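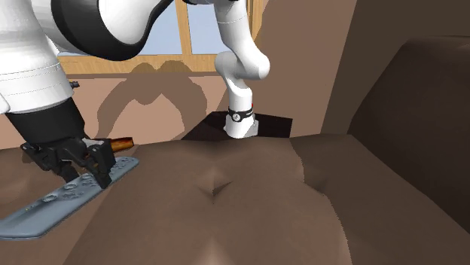
My sister told me I was out of my mind to do the Grurach loop in the wrong direction, and that anyone with sense starts at the lower lot and gets the climbing done before breakfast. She sent this in three separate texts, the last one all caps. I went the wrong way anyhow, and I'd do it again tomorrow!

Home Trails Trip Notes Gear Closet About Search

So, Grurach. If you haven't been, it's the long ridge on the north side of Irkow, the one you see from the highway with the two notches in it. The full loop climbs 739 feet if you believe the sign at the upper trailhead, or 684 feet if you believe the sign at the lower one. Same hill, same parks department, and both signs have been up for as long as I've been hiking there. My legs vote for the bigger number.

Going clockwise from the upper lot means you start out in the pines, drop down through the meadow, and then have the whole climb waiting for you at the end, which is what my sister objects to. But you also get the meadow with the early light coming across it, and in late March that's the part I want. The grass was still flat and straw-colored from the snow, with pasqueflowers poking up all along the south-facing bank (the fuzzy purple ones, my favorite flower of the whole year). I stopped so many times I got passed by a couple with a stroller.

Past the meadow the trail follows Falanau Creek for a mile or so. It was running high and a little muddy, and the second crossing had water over two of the stepping stones. I got one boot soaked. Bring spare socks! I always write that on here and then I leave mine in the car.

The birds were terrific along the creek - a dipper bobbing on a rock midstream, a bunch of juncos, and something up in the willows singing its head off that I never got a decent look at. I'm guessing a song sparrow but I've been wrong plenty of times before.

The climb back up is steep, no way around it. There are 496 log steps in the worst stretch (it says so on a little plaque at the bottom, and I wish it didn't) and after that it's switchbacks through loose rock until you come out at the first notch. Wind up there was fierce. I ate half a sandwich crouched behind a boulder and looked at the snow on the far peaks until my fingers hurt, then put my gloves back on and kept moving.

Parking is still free at the upper lot until June, when the seasonal fee starts. The lot was almost full when I got back, so go early. The restroom was unlocked but out of paper.

Afterward I drove down into Irkow and had lentil soup and mint tea at El Ouafi, the little place across from the feed store. They bring you the bread without asking and it comes out hot. I sat there for 90 minutes with one wet foot and read the entire local paper, including the ads for hay.

Next up is the east side of the ridge, once the mud dries out some. My sister wants to come along and she's already told me which lot we're parking in.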